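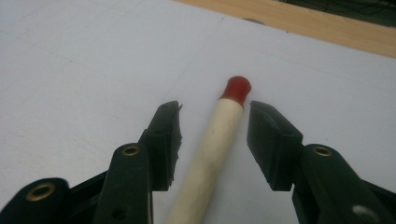

Mastberg Peg Rail Set: the pegs are the good bit

I bought the Mastberg set in November, having decided that the hallway would be a calmer place if coats had somewhere to go other than the banister. It comes as a flat rail, a bag of fixings and six cream dowels with red rounded ends, like very large matches. The Kominness rail I had before it was all white and looked as if it belonged in a dentist's. I wanted something with a bit of cheek.

It cost me £52, and for that money I expected to be told which way up the rail goes. The leaflet has a drawing of a smiling person holding it level, with no sign of how they managed it.

The pegs

The finish on the dowels is matt and very slightly uneven, which I like. It feels like painted wood and not like something squeezed from a tube. The red caps are another matter, properly glossy, a deep crimson, and they sit snugly on the ends with a clean line where the two colours meet. I have pulled at all of them in an idle moment on the phone and they stay put.

What the website does not dwell on is that cream is a colour with a long memory. Mine picked up grey smudges towards the wall end, where fingers go when you push a peg home, and some darker streaks that a damp cloth has moved around without removing. You can call this character. I did, for a week, and then I turned the worst one round to face the wall. If you have children, or a bicycle, or hands, bear it in mind.

The rail

Fine. It is a plank with holes in it. Two of the holes were tight enough that I had to sand the dowels a touch, and one was loose enough that the peg droops under anything heavier than a scarf. A twist of paper sorted it out. I did the whole job on a Tuesday evening and was only cross for the middle part.

Holding things

A winter coat is no trouble. A winter coat, a rucksack and the dog's lead on the same peg will start a gentle creaking, and I would move the rucksack. The domed ends are kind to collars and leave no dent in a jumper. They are less good with carrier bags, which slide off at about the moment you have turned your back.

Against the others

The Gilbert rail is cheaper and has metal hooks, and will probably outlive me, but it has all the charm of a school changing room. Kirnon do a version with plain pegs in oak. It is lovely and I could not justify it to anyone, including myself.

Spare pegs are sold in packs of 4 for £18, so lose one and you are the owner of three extras.

Four stars for the pegs, two for the leaflet. I would buy it again, in a darker colour, if they made one.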